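Robotics Club to Enter Two-Arm Stacking Event at Clamgate

Engineering and Computing Newsletter, October
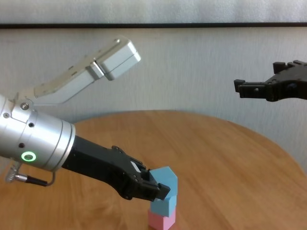
What does the club ask new members to do in their first month?
New members learn to drive one arm by hand, write a short motion programme for it, and have that programme checked by a second student before it is run at full speed.

The Drundov College Robotics Club has confirmed that it will enter the student manipulation event at Clamgate in the spring. The event is open to clubs and taught groups, and entries are judged on the handling of soft objects by two arms sharing one table. The club has entered once before, in the single-arm class, and this will be its first attempt at the shared-table class.

The autumn project has been planned with the event in mind. Students are working with foam blocks in pastel colours, which must be picked up, carried and set down in a stack of three. Foam was chosen for the early part of the year on the advice of the teaching staff. It forgives a poor approach, but it also compresses under the fingers, and a block that is gripped too firmly may shift as it is released. Members have therefore been asked to record the closing force for every attempt in the shared log, together with the height at which the fingers meet the block.

By the end of last term the log held 218 entries. The club considers that 400 will be needed before the results can be used to set default values for each block shape. Cubes are well represented at present. The faceted blocks are not, and members booking bench time this month are requested to give them priority, particularly as the top piece of a stack.

The second strand of the project concerns the sharing of space. Two arms working over one table must not be sent to the same place at the same time, and the rules of the event do not allow an operator to intervene once a round has begun. The club has adopted a simple scheme in which one arm holds the right to enter the stacking area and the other waits clear of it. A small programme named Fuvis, written by second-year members, passes that right from one arm to the other and keeps a record of each exchange. Fuvis remains under development. A fault which caused both arms to wait indefinitely was reported in the first week of term and has been corrected. The handover is still slower than the club would wish, and suggestions are welcome at the weekly meeting.

Members are reminded that the present version must be used on both arms. Earlier copies should be removed from personal laptops, as they do not recognise the revised table limits.

The club wishes to record its thanks to Güler, the engineering firm which has agreed to support the entry for the current academic year. The support covers the event fee, travel to Clamgate and a set of replacement finger pads. The firm has also offered to receive a group of students at its works during the spring term. Places on the visit will be limited, and details will be sent to members by email when the arrangements are complete.

Membership of the club now stands at 62, the highest figure since it was formed. In view of the demand for bench time, sessions will be booked in pairs until the end of term. One student will operate the arms while the other keeps the log and remains within reach of the emergency stop. Bookings are made through the department page and are released at 9 a.m. on the first working day of each month. Students who can no longer attend are asked to cancel before noon on the day before, so that the session may be offered to others.

The team for Clamgate will be selected after the winter break. Any member who has completed the safety induction and contributed to the log may apply, and no previous competition experience is required. Applicants should submit a single page setting out the part of the work they would like to take on, whether in programming, grip testing or operation on the day. Two reserves will also be named.

Students from other departments who wish to join may attend the open session held in the robotics laboratory at 4.30 p.m. in the last week of the month. Long hair should be tied back and loose sleeves secured. Further information, including the induction timetable, may be obtained from the department office.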